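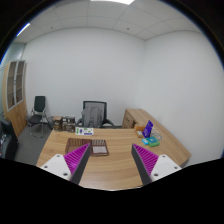 Last changed: October

Chapter 7
Setting Up and Maintaining the Hand-Held Gripper

7.1 Scope of this chapter

Chapters 5 and 6 dealt with grippers bolted to an arm. In this chapter the gripper is carried by a person. The operator closes the fingers by means of a trigger, and a camera mounted on the tool records the fingers and the work surface together. The unit used throughout is the Droveo hand-held gripper with ridged fingers, as installed at the Hullerik training site.

Three subassemblies need regular attention: the fingers, the linkage that drives them, and the camera mount. The fingers wear fastest and are covered first. Readers who have not worked through the section on compliant fingers in Chapter 5 should do so before going on.

7.2 The fingers and their bases

Each finger consists of a magenta ridged pad seated on a white base. The bases are mirror images of each other and must not be exchanged. When the tool is held level over a desk with the fingers open, the tips should rise to the same height in the camera view. A difference between left and right means that one base is seated badly or that the linkage has slipped by a tooth.

To replace a finger:

1. Switch off the tool and lock the trigger.
2. Remove the fasteners from the base. Keep the left and right sets apart.
3. Lift the base straight out. Do not lever it against the pad.
4. Brush the seat clean and inspect it for cracks.
5. Fit the new finger and tighten the fasteners evenly, in two passes.
6. Unlock the trigger and cycle the fingers 40 times with nothing between them.
7. Check the tip height again in the camera view.

Fingers are changed at 750 operating hours, or sooner if a ridge has torn. The hour count is written on the service card, form 223, together with the initials of the person who did the work. A card without initials is treated as missing.

7.3 The grip check

The grip check follows every finger change. It is done with a soft article that has some thickness at its edge, placed flat on a table. Rigid boxes are unsuitable for this check. They close the gap between the tips too early and hide play in the linkage.

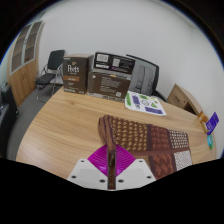
Department of Automation Technology, Fellel Technical College

With the fold of brown fabric held between the ridged fingers, the operator looks at the line where the pads meet. The fold should stand upright between them. If it leans, release it, turn the article end for end and grip again. A fold that leans toward the same finger both times points to uneven travel, and the linkage is adjusted as set out in 7.5.

The check is repeated until 2 grips in succession give the same result. Koen Wouters, who wrote the first version of the procedure for the Lozano workshop, asked for a longer series, but the shorter one was kept when the course was revised.

7.4 Cleaning

Lint collects between the ridges when textiles are handled. Remove it with a dry nylon brush, working along the ridges. Solvents are not used on the pads. The bases may be wiped with a damp cloth once the fingers have been taken off.

The camera lens is cleaned last, with a lens tissue, after the pads and bases have been refitted.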